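About us

Samholm tests grippers, arms, cameras and controllers for people who are thinking of buying them. We don't make any of these things and we don't sell them, and we take no commission from anyone who does. Most of our clients are small firms with one job they would like a machine to do and a brochure that says it can.

We were started by Sihan Su and Faisal Sial, who had both worked on the buying side and had both signed for equipment that did well in the showroom and badly everywhere else. Sihan looks after the bench work. Faisal writes the reports and argues with suppliers.

What we do

A client sends us the parts they want handled and tells us what they have been promised. We borrow or hire the equipment, set it up the way the supplier's own guide says, and run the job 200 times. Then we write down what happened. Drops are counted, and so are the picks that only worked after someone moved the part a bit to the left. Suppliers often leave those out of their figures. We have asked several of them why and have yet to get an answer we would repeat to a client.

We are wary of the word "universal". So far we have tried 103 finger and pad combinations, and every one of them had something it was poor at. Soft pads wear. Hard fingers mark things. Textured pads look convincing, and some of them are good, but we want to see what they do on a small part that sits badly between the tips before we believe a number on a data sheet.

A fair amount of this work is done with the gripper in the hand, before an arm comes into it. Arms are costly to hire and slow to set up, and a poor pair of fingers will usually show itself without one.

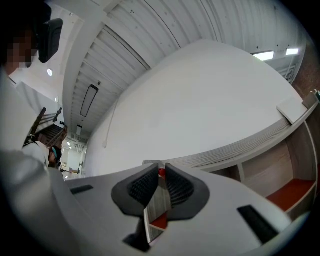
Textured pads on a two-finger gripper, with a small red object in the gap.

Cameras and controllers get the same treatment. With cameras we care mostly about what happens when the lighting changes, as it does in any building with windows. With controllers we time how long it takes a new person to get back to work after a stop. The record is not good. Our comparison of the Narura and Lekell controllers took twice as long as planned, largely because of the manuals, and we recommended that the client buy neither.

What we don't do

We don't give star ratings or awards, and we won't lend our name to a supplier's advert. We don't forecast how many jobs a machine will save. If your task is better done by a person with a tray and a decent chair, the report will say so, and you will still get the invoice.

We also get things wrong. Our first report on the Yao arm blamed the fingers for a fault that was in our own mounting plate. The corrected version is the one we send out now, with the mistake left in and marked.

Working with us

A standard comparison covers up to 4 products and takes ten working days from when the last one arrives. Please send more parts than you think we need, including the bent and dirty ones. Clients may come and watch any of the runs. Suppliers may come too, but they may not touch anything once the count has started.

Page last updated April 14, 2024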